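Trillov Toy and Play Fund
Interim report, November
Project: Kornetti sorting blocks, second batch

You asked for a plain account of where the money has gone and whether the blocks are worth making in larger numbers. My answer to the second part is still "I doubt it", though less firmly than in the spring report.

Of the 615 blocks ordered from Picard, 40 were set aside on arrival for rough edges. That is better than the first batch and still too many at the price we are paying. Picard say the new moulds will sort it out. They said the same about the old ones, and I have asked for the next delivery to be checked before it leaves them.

The bigger question is the shapes. The bid promised that children would tell them apart by outline first and colour second. We have had the blocks out in 26 sessions at the Ikanari centre, and the session notes do not bear this out as well as I would like. Most children sort by colour and carry on until an adult suggests something else. The hexagon and the heart cause the most trouble. They are both yellow, so a child who sorts by colour puts them together and is quite right to do so. I raised this before the colours were agreed and would like it noted again.
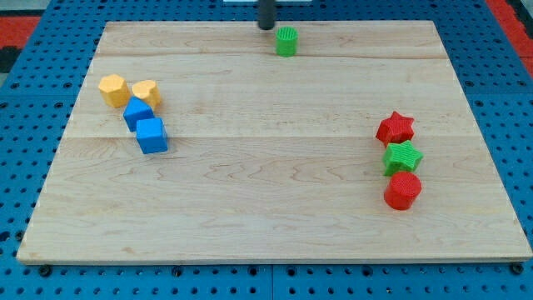
Kornetti blocks on the wooden board, with the two yellow shapes side by side and the green cylinder standing apart.

The ridged finish has done better than I expected. It was sold to us as a help with grip, and staff do report fewer dropped blocks. Nobody kept a tally for the smooth set, so I would not put that claim in a leaflet. The ridges also hold crumbs and glue, and cleaning a full set now takes 27 minutes with a brush. The budget made no allowance for this.

The board is fine. It is heavier than it needs to be and it marks easily, but it lies flat and the blocks stand up on it, and I have no plans to replace it.

Spending is within the agreed sum only because the printed guide has not been started. I would rather leave it until we know which shapes are staying. If the fund wants the guide this year regardless, please tell me by the end of the month, and accept that some pages may need doing twice.

Still to do before the final report:
Try the heart in a second colour, in at least one group.
Get a written price from Picard for replacing the rejected blocks.
Run some sessions where staff do not prompt at all.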